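Grivura Surface Cell: Set-up Guide
Section 5. Preparing the table for coated wood panels

Revision 13/07/2022. Technical contact: Yen-ting Chiang, Valten

5.1 Scope

This section applies to single-arm cells with a slatted aluminum table, used for contact work on varnished or lacquered boards. It covers table layout, panel placement and the first approach. Guarding and the emergency stop circuit are covered in Section 3 and must be signed off before any step below is started.

5.2 Before power-up

1. Check that the arm mounting plate sits flat on the slats and that all bolts are marked with torque paint. Re-torque any bolt with a broken mark.
2. Route arm cables to the side of the base away from the panel. Loops are permitted at the base. They must not cross the panel area or hang below the table.
3. Keep power strips on the table only if the cell risk assessment lists them. Liquids are then prohibited in the cell, including solvent wipes.
4. Clear a margin of 9 cm on the free side of the panel. Tape, paperwork and hand tools may stay on the table outside this margin.

CAUTION: The status ring on a joint shows controller state only. Do not treat it as proof that the brakes are engaged. 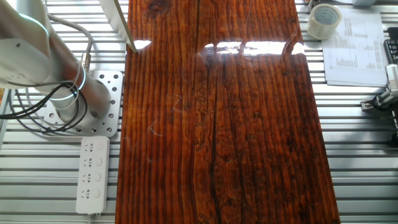 5.3 Placing the panel

5. Lay the panel lengthwise beside the mounting plate, finished face up. Panels with uneven edges are aligned by the edge nearest the arm.
6. Record existing cracks, knots and scratches on sheet F-7 before the tool touches the surface. Marks not on the sheet are charged to the run.
7. Push the panel by hand at each corner. If it slides or rocks, shim it and repeat the check.

NOTE: High-gloss finishes reflect overhead lights. Glare can hide shallow scratches, so inspect from both long sides. Vision-based height detection must not be used on these finishes. Use touch-off.

5.4 First approach

8. Select reduced speed and hold the enabling switch.
9. Bring the tool tip to a corner of the panel and stop at first contact. Contact force may reach up to 5 N at this step.
10. Store the point as P1. Repeat at the other three corners.
11. Retract before releasing the enabling switch.

CAUTION: Keep hands off the panel during steps 9 and 10.

If the stored heights differ by more than 3 mm, return to step 7. Flokora tool holders need the offset table in Appendix C. Chmielewska holders use the default values.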